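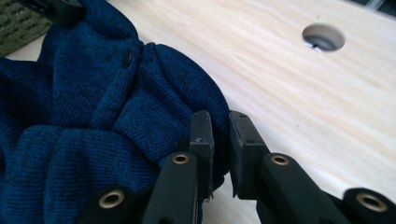 A fold of blue knit between the fingers of a hand-held gripper at the Janix open day in Momthorpe.

The first thing visitors learn at Janix is that clothes are hard. A robot arm can put the same bolt in the same hole all day long. Give it a sweater and it has a different problem every time, depending on how the thing was dropped.

Janix opened its workshop in Momthorpe to the public for one afternoon in March, and 75 people signed up. Most came from laundries and small garment shops in the area. A few were parents with teenagers. The tour started at two o'clock and ran long.

Constanza Acuña, who manages the cloth handling project, kept the introduction short. The company records people doing everyday jobs with a gripper in each hand. Those recordings are then used to train software that will run a robot with the same kind of fingers. The project is called Durán, and so far it has 1107 recordings of cloth being picked up, moved and put down. The goal for the year is 3000.

"People ask why we don't just program it," Acuña said. "I ask them to write down how they pick up a shirt. They get two lines in and stop."

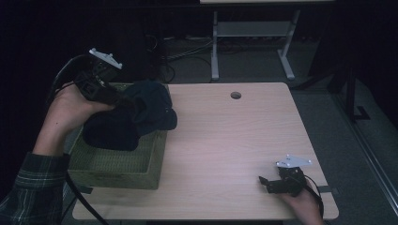
Working with grippers takes some getting used to. There are two fingers on each side and no sense of touch beyond what comes through the handle. Wenceslao Salinas, one of the operators, told the group his first week was slow and his forearms hurt. Now he thinks about where the cloth will hang before he closes the fingers. Pinch too little and it slips out. Pinch too much and half the pile comes along.

Visitors were allowed to try a pair for themselves. Zulema Gaete, who runs a dry cleaning shop, had a sleeve folded on her third attempt and wanted to know what the setup costs. Janix wouldn't give a price. It did say that the first customer trial will be at Wikenov, a linen service that washes hospital gowns, and that the trial will cover sorting only. Folding comes later.

Not everyone was sold. Lev Zhuravel, a retired tailor, watched for a long while and said he could do the job faster with one hand. Salinas agreed with him. Speed is still the weak spot — the operators work slowly on purpose, so the recordings come out clean.

Janix plans another open day in the fall. Places are free, but visitors need to sign up ahead of time.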